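4.2 Part Handling at the Felside Line

The second group of trials concerned small-part handling, a class of shop-floor work that is still done largely by hand in plants of moderate size. The task was taken from the refurbishing line at Felside, where processors are sorted, placed in trays and passed on for inspection. An operator learns this job in a morning. Whether a machine can take it over for a full shift is a separate matter, and the published results give little guidance, as most of them report short runs under close supervision.

The task was divided into two stages. In the first, a processor is taken from a nest in a fixture tray. In the second, it is set down in a different nest without contact between the gripper and the tray walls. Bouchard's earlier protocol for the Usgate trials was followed with two changes: the time limit for each attempt was removed, and a part left resting on the lip of a nest was scored as a failure. The earlier protocol had allowed such parts to be counted as placed – a choice that made comparison with manual work difficult.

The nest gives the part little room, and the fingers must come to either side of it without striking the raised lip. Figure 6 shows the gripper open at an occupied nest, with the processor sitting slightly offset.
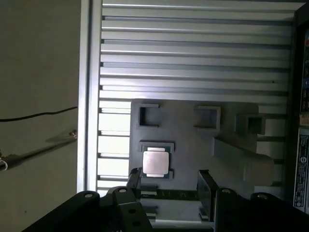

Can a machine now take over small-part handling from a trained operator? For a fixed part in a known tray it can do much of the work, but a person is still needed to clear faults and to deal with parts that arrive out of place.

Figure 6. Processor in the fixture tray, seen from the wrist of the arm. The neighboring pockets are empty.

The full series comprised 800 attempts, of which 200 were set aside for tuning and are not included in the analysis. Failures in the remaining attempts fell mainly in the second stage. Picking was the more reliable of the two – a result that differs from the household trials in Section 4.1, where soft and irregular objects were most often lost at the moment of grasping. Bright reflections from metal surfaces were a recurring source of error in locating the part, and the Vosstead controller did not always recover from them without help.

Ginette Bouchard reviewed the failure records from the February runs and assigned each to a cause. Where the cause could not be settled from the record, the attempt was kept in the totals and marked as unresolved. Operators at Felside were also asked which faults they would be willing to clear as part of their normal duties. Their answers were used to set the threshold for assistance applied in Section 5, and the same threshold was later adopted for the trials at Ross.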